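Grundlagen der Verpackungskunde
Handout zu Einheit 4: Durchsichtige Behälter und ihre Verschlüsse
Dozent: Valentin Bühler
Stand: 26. Mai 2022

Die Einheit behandelt Hohlkörper aus Kunststoff und Glas, wie sie im Haushalt vorkommen. Vorausgesetzt werden die Begriffe Mündung, Schulter, Rumpf und Boden aus Einheit 3. Wer dort gefehlt hat, liest bitte das Skript von Fanni Tóth, Abschnitt 2, nach.
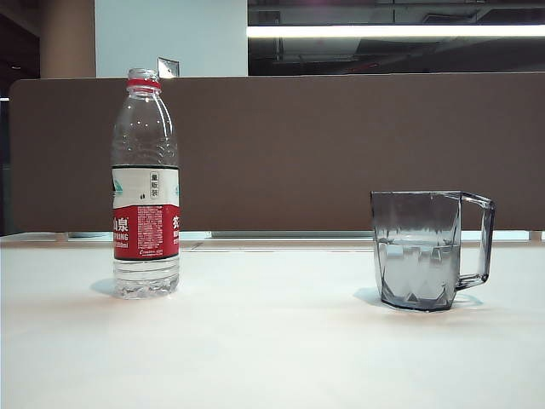
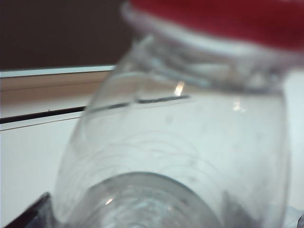 Abb. 1 und 2: Durchsichtige Behälter. Oben Kunststoffflasche und Becher mit Henkel, unten Glas mit rotem Deckel, Nahaufnahme.

1. Aufbau eines Hohlkörpers

Von oben nach unten: Mündung, Hals, Schulter, Rumpf, Boden. Bei der Flasche in Abb. 1 ist der Hals kurz und trägt ein Schraubgewinde. Die Schulter ist gerundet, der Rumpf nimmt das Etikett auf. Unter dem Etikett liegen kräftige waagerechte Rippen.

Rippen versteifen eine dünne Wand. Eine glatte Wand gleicher Dicke lässt sich mit der Hand leicht eindrücken, vor allem wenn der Behälter geöffnet ist. Die Rippen nehmen den seitlichen Druck auf, ohne dass mehr Material nötig wird. Nachteil: Auf gerippten Flächen haften Etiketten schlecht, deshalb wird die Etikettenzone meist glatter gehalten als der Rest.

Glas braucht keine Rippen. Die Wand ist dicker und der Boden oft noch einmal stärker als die Wand. In Abb. 2 ist der Boden als dunklere runde Scheibe zu erkennen.

2. Verschlüsse

2.1 Schraubverschluss mit Sicherungsring
Kappe und Ring werden als ein Teil gefertigt und sind über dünne Stege verbunden. Beim ersten Aufdrehen reißen die Stege, der Ring bleibt am Hals. Der Zustand ist dann auch ohne Kappe ablesbar, siehe Abb. 1: Gewinde frei, roter Ring direkt darunter.
Für die Sortierung gilt im Kurs: Der Ring zählt zum Verschluss, auch wenn er an der Flasche sitzt. Bei der Materialangabe wird er getrennt aufgeführt.

2.2 Deckel auf Konservenglas und Vorratsglas
Der Deckel greift über den Rand der Mündung. Zwei Bauarten sind zu unterscheiden:
Schraubdeckel mit durchlaufendem Gewinde. Mehrere Umdrehungen möglich, eher bei Vorratsgläsern.
Nockendeckel (Twist-off). Kurze Gewindegänge am Glas, Nocken am Deckel, eine Teildrehung genügt.
Welche Bauart vorliegt, entscheidet man am abgenommenen Deckel und am Glasrand, nie nach der Farbe.

2.3 Offene Gefäße
Becher und Tassen haben keinen Verschluss und gelten nicht als Verpackung. Im Kurs werden sie als Vergleich mitgeführt, wie der rauchgraue Becher in Abb. 1. Getöntes Glas zeigt den Unterschied zwischen durchsichtig und durchscheinend besser als klares.

3. Durchsichtigkeit

Klar: Gegenstände dahinter sind mit scharfen Kanten erkennbar.
Getönt: Farbe verändert, Kanten bleiben je nach Tönung erkennbar.
Durchscheinend: Licht kommt durch, Kanten verschwimmen.

Beim Beurteilen stört der Hintergrund. Vor einer hellen Fläche wirkt auch klares Glas weißlich. Wölbungen, Rippen und Facetten brechen das Licht und erzeugen helle Stellen, die leicht mit Kratzern verwechselt werden. Eine Linie quer über den Rumpf kann eine Kante der Schulter oder ein Füllstand sein. Im Protokoll steht in solchen Fällen „unklar“, bis das Stück in der Hand geprüft wurde.

4. Etikett

Zu notieren sind Lage (Schulter, Rumpf, Rücken), Grundfarben, Schriftarten und alles, was ohne Lupe lesbar ist. Das Etikett in Abb. 1 läuft um die Mitte der Flasche und ist in ein weißes und ein rotes Feld geteilt. Im weißen Feld steht in einem kleinen Kasten 量贩装, eine Angabe für Großpackungen. Im roten Feld sind unter anderem 山泉 (Bergquelle) und „SPRING“ zu lesen. Fremdsprachige Angaben werden abgeschrieben und erst danach übersetzt. Bei der Übersetzung hilft Emerson Fontes, Sprechzeit nach Absprache.

5. Übung

Jede Gruppe erhält einen Kasten mit Behältern aus der Sammlung Veres. Für jedes Stück ist ein Blatt auszufüllen:
Inventarnummer
Werkstoff von Körper und Verschluss
Bauart des Verschlusses, vorhanden oder fehlend
Durchsichtigkeit nach Abschnitt 3
Leergewicht in Gramm
Bemerkungen

Gewogen wird ohne Deckel. Die kleine Waage reicht bis 200 g, für Gläser die große bis 2.000 g verwenden. Vor jeder Reihe mit dem 100-g-Gewicht prüfen. Etiketten bleiben am Stück.

Abgabe der Blätter bei Benedek Nyitrai. Zum Bestehen der Übung sind 70 Prozent der Punkte nötig. Die Nachholübung findet im Oktober statt.

Literatur: Halász, Vilmos: Gefäß und Verschluss. Kursreihe Trondum, Heft 2, Kapitel 1 und 3.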